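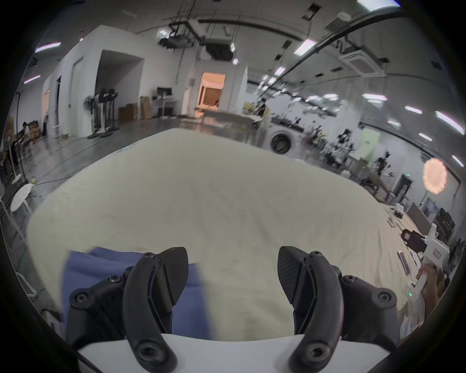 Kuldeep says eight weeks is too long to wait on sourdough rye and I should quit feeding it and buy a loaf like a normal person. Maybe. Fed it again anyway, before coffee.

July 8, 2020. Slept badly. Too warm, blanket on, blanket off, gave up at 5. Starter had risen some overnight, smells of apples now and not paint, so that's progress. Out of rye flour though. Zatlow had none, the shop on Ofori Street had two bags and I took one – felt guilty about the other all the way home, should of taken it.

Phone call with Nii Asamoah after lunch. He wants his banneton back by September. Says my oven runs cold and to leave the loaf in another ten minutes. Will try. He also thinks I'm using too much water, but he thinks that of everyone.

Dough weighed 642 grams, wrote it on the flour bag so I don't lose it again. Sticky as anything. Got it on the door handle, my sleeve, teh radio.

Gas bill still not paid. Do that first thing. Also call Mom. Loaf goes in the fridge tonight, bake tomorow before it gets hot.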